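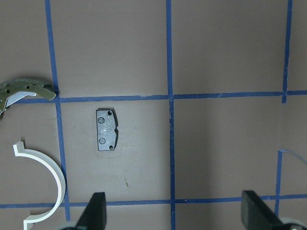
Lomar beat Ovix 3-2 at Brododeo Field in the lowest-scoring game of the league season, with Blair Paterson's field goal in the third quarter the only kick to go through the posts all night. Neither team reached the end zone on offense, and most of the first half was spent trading punts between the 35-yard lines. Progress came a square at a time, as if the field had been marked off like the tabletop in the photo, with blue tape running both ways and the lines not quite straight. Ovix had the better of it before the break but missed one kick into the wind and had another blocked.

The only points of the first half came on a safety. Lomar had been pinned deep by a punt that rolled out at its own four, and on second down the running back was tackled in the end zone. Ovix took the 2-0 lead into the locker room.
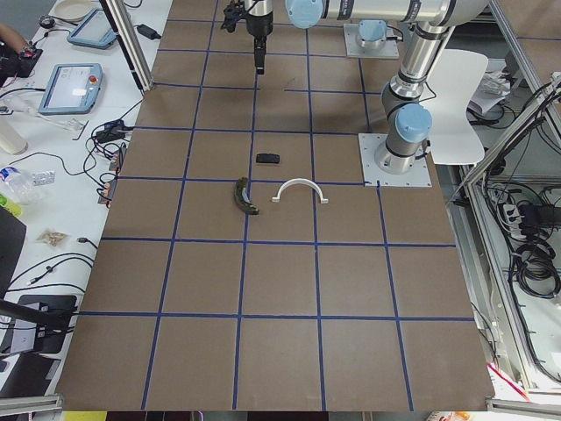

Lomar changed its plan after the restart. It went to a heavier line with an extra tight end and ran the ball on nine of the next eleven plays. The drive stalled at the 19, and Paterson came on and hit from 36 yards with the snap slightly high. It was the kicker's first made field goal since returning from a hip injury picked up in March.
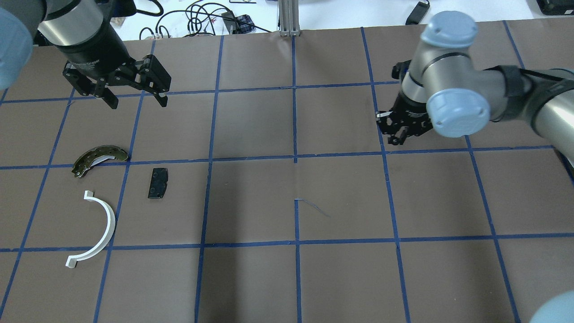
Ovix still had a full quarter to answer, and it moved the ball well enough through the air to get past midfield twice. Both drives ended in sacks. Lomar's ends lined up wide and came in at an angle from either side, much like the robot arms over the taped paper in the picture, and the quarterback had no room to step up. The second sack forced a fumble that Lomar recovered with 3 minutes to play.

"We knew one score might be enough the way the defense was going," Paterson said. "I just wanted a clean hold, and I got one."

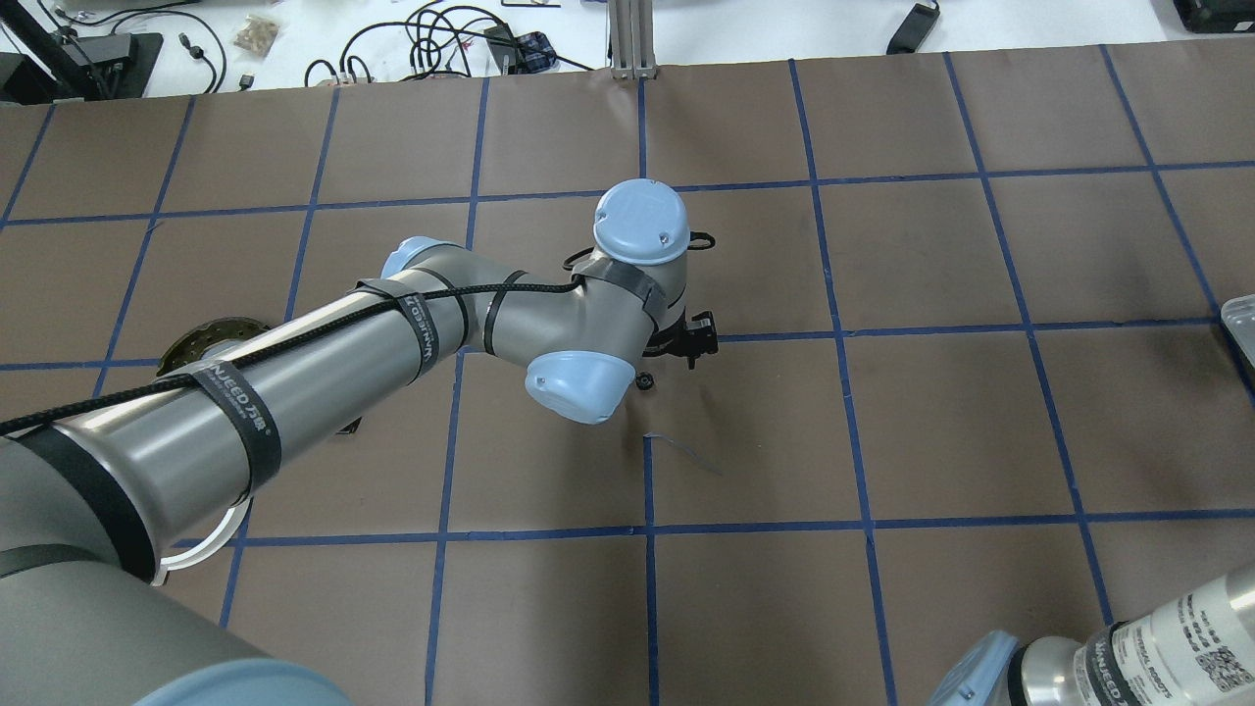
Ovix got the ball back once more at its own 12 with 40 seconds left and no timeouts. Two short completions and a spike brought up a long throw down the right sideline, which was broken up at the Lomar 30 as time ran out.

The announced crowd was 1,593. Lomar has now won three straight and moves level with Vasconcelos at the top of the table, although Vasconcelos has a game in hand. The two teams meet at Brododeo Field in the final round. Ovix drops to fifth and has a bye next week.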